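Equipment Planning Gallery: Tray Handling, Bililik Assembly Hall

Introduction

The gallery on this page accompanies the capital equipment request for tray handling at the Bililik hall. It is intended for department heads and budget reviewers who will read the request in April and who may not have spent time on the floor. Notes on cost categories, floor space and scheduling are given first, followed by the gallery entry with its planning remarks. Questions on the content may be directed to Normand Sandhu, Equipment Planning, or to Gaétan Chan, Floor Operations.

Scope of the request

The request covers the transfer of molded trays between table and bin at the start and end of each assembly run. It does not cover packing, labeling or inspection, which remain under the existing operating budget. Reviewers are asked to keep the two apart, as the previous request was returned when inspection hours were entered under handling.

Three options are before the reviewers:

Option A. Purchase of one two-armed unit, with service included for the first contract year.

Option B. Lease of the same unit through Prindura, with the right to purchase at the end of the term.

Option C. Continuation of manual handling, with one additional position on the early shift.

Floor Operations has stated a preference for Option B. Equipment Planning has not taken a position and will do so once the revised service terms have been received from Prindura.

What the budget must include

The purchase price is the figure most often quoted in discussion, and it has been the least useful one for planning. The following lines must appear in any version of the budget submitted under Options A or B:

Grippers and replacement finger sets. Wear on the fingers depends on the rim of the part being held. Costard, which molds the trays, has been asked to confirm the rim thickness for all current shapes.

Tables. Heights must be fixed before installation and may not be changed afterward without a new reach check.

Cable management. Any cable that can hang near a shelf or table edge is to be listed in the safety review.

Training. Two operators per shift, with time charged to the receiving department.

Integration hours. The current estimate is 105 hours, to be billed as used. Unused hours are not carried into the following year.

Spare parts storage. One locked cabinet, already available and therefore entered at no cost.

Floor space and access

The work area under Options A and B must be kept clear for pallet traffic along its outer side. Gaétan Chan has asked that bins and cartons staged for a run be brought in before the run starts, and that the staging position be marked on the floor. The cost of marking is minor and falls under building maintenance.

Carpeted areas require a separate entry. The unit may be placed on carpet for trials, but the service contract for permanent installation calls for a hard surface. If a carpeted area is selected, the cost of replacing the flooring must be shown as its own line and must not be absorbed into integration.

Lighting is to be reviewed together with table finish. Glossy tops are easy to clean and are in general use in the hall, but they return overhead light. A matte top is to be quoted as an alternative so that the difference in price is on record before the order is placed.

Schedule

The review period opens in April. Departments should submit written comments within 7 working days of receiving the request. Comments received later will be attached to the file but will not be reflected in the figures. If Option A or B is approved, delivery is expected in about 3 months, with acceptance testing to follow. The acceptance test will be run with trays from regular production. Samples prepared by the supplier will not be accepted for this purpose.

Gallery

Tray handling at the table. Black molded trays are set out along a yellow table, and the left gripper holds the nearest one by its rim. A further tray of the same kind stands in a white bin with cardboard boxes around it.
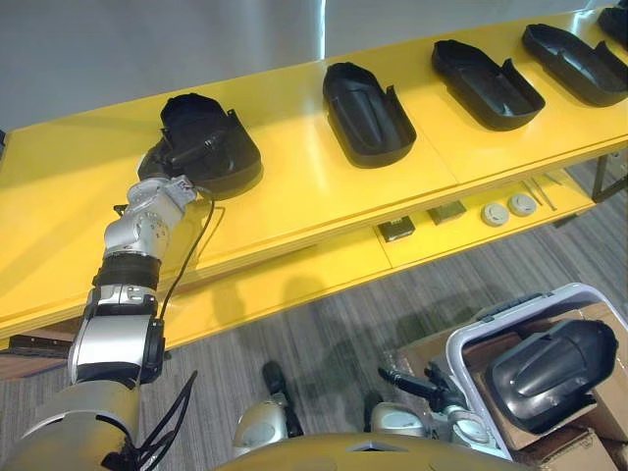 The number of tray shapes in use has a direct effect on the gripper line of the budget. Each shape requires its own grip position, and each grip position must be taught, tested and signed off. Departments planning to introduce a new shape during the contract term should notify Equipment Planning before the tooling order is released to Costard, so that the teaching hours can be entered in the correct year.

Storage under the tables should also be considered at this stage. Small parts kept on a lower shelf are convenient for manual work. Under Options A and B, the shelf falls within the area subject to the reach check, and its contents must be included in the layout drawing.

Documents and contacts

The full request, the layout drawing and the draft lease terms are available from Equipment Planning on written request. Comments on cost lines should be addressed to Normand Sandhu. Comments on staging, shift coverage and floor access should be addressed to Gaétan Chan.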